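Threads > Work and paper > Teun Nijs

Every few years somebody sells me the end of paper. This time it's an app called Stunari. I've had it since March and I have complaints.

The pitch: write all your to-dos in one place and you'll get 20 percent more done. More than what? Measured how? The website says 1,000 teams were surveyed. It doesn't say what they were asked.

My own numbers, for what they're worth. I put 91 tasks into Stunari. I finished 50. The rest got "snoozed," a polite word for being hidden from me by software.

Compare that with a marker and a cheap pad. You write "call Baert about the invoice" in big green letters and it sits there being annoying until you call Baert. I called Baert.

The Stunari people say a clear desk means a clear mind. I've worked at a clear desk. I mostly thought about lunch.
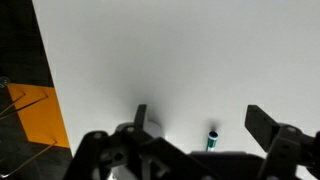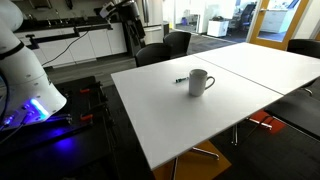 White tabletops in all four of these, and a marker in every one. 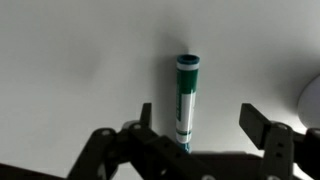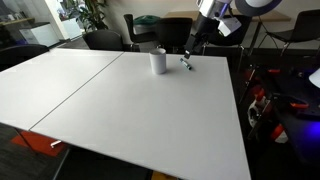 Does a paper list work better than an app?

For short lists you look at every day, I think so. For anything with a due date months away, the app wins, and I still use my phone calendar for the dentist.

Also not sold on the fancy paper crowd. Mukus makes a planner with a page for your "intentions" and a ribbon. I tried it. The ribbon was fine. I wrote "be more patient" on the first page and then lost the planner.

Someone in Preltevitz wrote to say I'm using Stunari wrong and should watch the training videos. A to-do list with training videos -- think about that for a minute.

I'll keep the subscription until it runs out, mainly because I can't find the cancel button. If you know where it is, tell me. Please don't send a video.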